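**May 17, 2019**

I went to the Cluvotance open day in Bultport because a flyer came through the door in March and it said free coffee. I should say up front that I went in a bad mood about the whole subject. I've been hearing since I was a kid that a machine is going to set the table for me, and I still set the table.

The place is a unit on the Hosham road, next to a tile warehouse. They gave me sticker number 627 at the desk, which made me think it was busier than it was. Maybe they started at 600. There was a short talk first, with slides, and the slides were full of kitchens nicer than any kitchen I have ever stood in. Then we were let through to see the arms.

What they had going was a food-handling demo on a system called Anozie. Two arms, one gray table, a white plate. The job was to move a round golden thing — fried, or baked, I couldn't tell from behind the rope and didn't get an answer I trusted — and put it on the plate. I had been told on the flyer that I would see "the future of the family meal." I would like the flyer people to come and watch my sister-in-law get supper out for six.

It's slow. I know everyone says that, and I know the standard reply, which is that it will get faster. The young man running the table gave me that reply almost before I'd finished asking. But it took 31 seconds by my watch to go from one spot to another spot I could have covered with my hand. Then it stopped for a while, and he typed something, and we all stood there looking at a gripper.
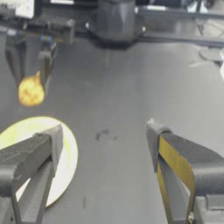
I asked what happens when the food isn't round. He said they were working on it. I asked about soup, mostly to be difficult, and he laughed and said soup was a different team. I asked whether it knew the plate was a plate, or whether it just knew where the plate had been left that morning. That one he took seriously, to his credit. He said it looks through cameras, including one down by the fingers, and works out where to go. So I asked him to slide the plate over a bit and run it again. He said they were on a schedule.

Maybe they were. I've run enough craft fair tables to know you don't let a stranger rearrange your display. But if the whole claim is that the thing can see, then moving the plate is the test, and I'd have driven home a lot more impressed by a miss than by another go at the same move.

I'll give them a couple of points. It was quieter than I expected. And the two arms working over one table didn't bump each other while I was watching, although I only stayed for three runs.

The handout says a "home-ready" version would need to do 200 different kitchen tasks. I asked how many it does today and got a long answer with no number in it. There was also a sign-up sheet for something called the early household list, with a deposit of $1,399. Refundable, it said, in smaller type. I did not sign. The woman in front of me did, and I hope she gets her money's worth or her money.

The coffee was fine. You had to pour it yourself.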